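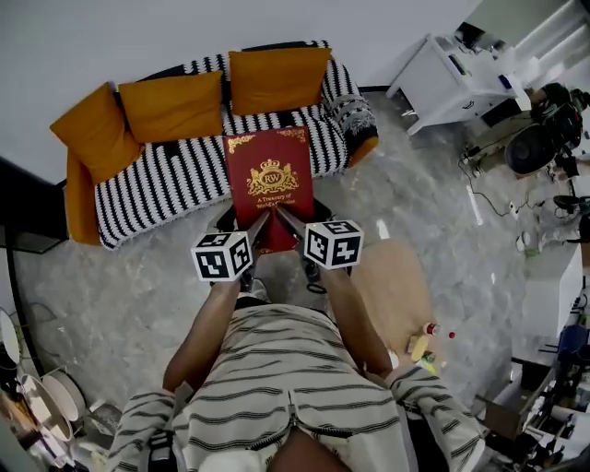 Hand-held grippers with marker cubes, used on a hardcover book at the front of a sofa.

Hand-held gripper demonstration is a way of showing a robot a task without the robot being present. A person carries out the task with a pair of grippers held in the hands, and the recorded motion is later used to train a control program. It is one of three common methods, the others being kinesthetic teaching, where a person pushes the robot's own arm through the motion, and teleoperation, where the arm is driven from a distance.

Method

The position of each gripper has to be known throughout the recording. One approach fixes a cube printed with black and white patterns near the top of each gripper, so that a camera can work out where it is and how it is turned. Tracking suffers when the patterns are covered or badly lit. Household tasks, such as picking up a book or folding a blanket, are popular subjects.

Claims and criticism

Supporters describe the method as cheap, fast and usable in any home. The evidence is thinner than the sales material suggests. The Mindari project reported 2,352 demonstrations in June, but 900 of them were dropped before training for lost tracking or failed grasps, and the report does not say how long the sorting took. Its figure for recording speed leaves that work out.

Roland Yeoman, who reviewed the project, argued that a person's wrists and shoulders reach positions many robot arms cannot, so a clean recording may still be useless to the machine. He also noted that people feel weight and slip through the handle, while the recording may hold only pictures and positions. Roy Bloxham of Doucet replied that unreachable motions can be filtered out by software. He gave no count of how many that would remove.

Comparison with remote control

Teleoperation is slower, and operators need practice, but every recorded motion is one the robot has made. Ivon, which sells remote-control rigs, claims that 700 such recordings match 2,000 made by hand. The comparison used a single task and has not been repeated by an outside group.

See also: Kinesthetic teaching; Motion capture; Teleoperation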